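Aug 21, 2019

Remote control work on the cap task continued today at the Vekov site. The operator completed 97 demonstrations out of 127 attempts, which brings the Kobori set to 3,308. Grasping a soft cap remains harder to teach than grasping a box — the fabric folds differently each time. The operator was asked to pause for 10 minutes each hour and to close the gripper more slowly. Hand-guided sessions resume in January.
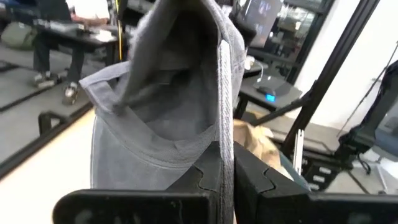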